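4.2 Rules for shared collection rooms

The most rewarding part of this work was watching a loose set of habits turn into rules that people wanted to follow. Our first draft, written by Kimie Koyama and Deming Yuan in February, had 48 rules. After trying it in the Pekiren sessions we kept 13, and those 13 are a pleasure to work with!

Three of them do most of the work. Every hand-held gripper is checked against its marker plate before recording starts. Two operators working near each other agree aloud on who moves first. A session log is closed before the next one is opened, even if the task is the same. With these in place, Telma Zapata was able to review 3,000 demonstrations using a single checklist, and she returned only 34 to the operators for notes. 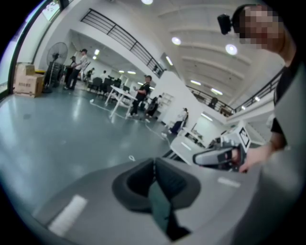 Figure 6. Hand-held grippers in use in an open-plan room.

Floor rules took us longer to write than any others, and we are very glad we kept at it. Early versions spoke only of the table and the objects on it, as if operators never took a step. In a room like the one in Figure 6, thin white cables run across a glossy floor toward the desks, and other people are standing or bent forward close to the central table. Rule 9 therefore asks each operator to walk the full path before picking up a gripper, and Rule 10 asks that cables crossing it be taped down or moved. Ka-ming Lai suggested adding both rules to the Premodik training sheet, where they now come first.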